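Etach Hand Unit
Parallel-finger handheld gripper for task recording and end-effector trials

Product overview

The Etach Hand Unit is a two-finger gripper held and operated by a person. It is supplied by Irkwood to laboratories, technical colleges and production engineering departments that need to record handling work at the bench before committing that work to a robot arm. The operator opens and closes the fingers by hand, and a camera on the tool records the work from the position an arm-mounted camera would later occupy.

The Hand Unit shares its finger mounting pattern with the Etach arm-mounted gripper. Fingers tested on one may be moved to the other without an adapter. Customers who already own the arm-mounted model should quote its serial prefix when ordering so that the correct fastener set is included.

Intended applications

The unit is intended for light objects that can be held between two opposed faces. Typical uses include kitting, sorting, small-parts assembly and food preparation studies. It is not rated for lifting people, animals, or containers of hot liquid, and it must not be used as a clamp during cutting or drilling.

Food handling studies

Food items are among the more demanding subjects for a two-finger tool. Skins are smooth, cut faces are soft, and no two pieces are the same size. The Brerbridge application note, available to registered customers, covers fruit pieces and thin wooden skewers on a white tabletop.
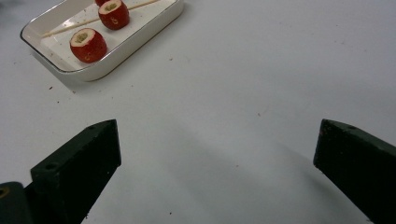
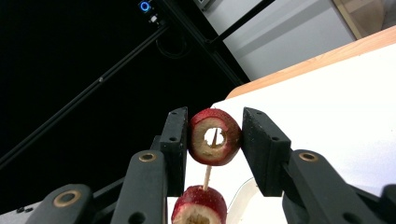 Customers planning similar work are advised to begin with the standard flat finger pads and to change to a compliant pad only if bruising is recorded over repeated trials. Closing force is set by the operator's hand, and new operators generally need one or two practice sessions before their recordings are consistent enough to keep. The practice recordings should be stored separately and labeled as such.

The standard fingers are not certified for contact with food that will be eaten. Material used in a study must be discarded afterward. A certified finger set is in preparation, and orders are expected to open in February.

Construction

The fingers and linkage arms are finished in black. Finger pads are attached with screws and can be replaced at the bench with the hex key provided. Pivot bushings should be checked for play every 800 operating hours. Replacement bushings are sold in sets only.

Technical data

Weight, with camera: 859 g
Maximum recommended object weight: 600 g
Bushing inspection interval: 800 operating hours
Operation: manual, one-handed
Finger mounting: Etach common pattern

Supplied with each unit

Hand Unit with standard flat fingers
Camera and mounting bracket
Camera cable
One spare pair of finger pads
Hex key and fastener set
Printed operating manual

Optional items

Compliant pad set
Narrow finger set for items under 17 mm
Left-hand grip
Hard carrying case

Care and cleaning

Disconnect the camera before cleaning. Wipe the fingers with a damp, lint-free cloth and dry them fully. Do not immerse the unit or use a pressure washer. Fruit juice and sugar residue should be removed at the end of each session, with particular attention to the screw holes and the area beneath the linkage. A light oil may be applied to the pivots after cleaning. Solvents will damage the pad surface and will void the warranty.

Training and support

An introductory course is held at the Yalçınkaya training center and is open to all purchasing institutions. The course covers grip technique, camera alignment, recording practice and routine maintenance. Places are confirmed in writing. Institutions sending more than four participants should request a separate session.

Technical inquiries should be addressed to Eugénie Arnaud, Applications Department, Irkwood. Requests received by noon on Friday are answered before the close of business that day. Please include the unit serial number and a short account of the task under study.

Ordering

The Hand Unit is sold to institutions and registered businesses. Prices are given on written quotation and do not include shipping or import duty. Evaluation units may be borrowed for one month against a signed loan agreement, and are to be returned clean and in their original packaging.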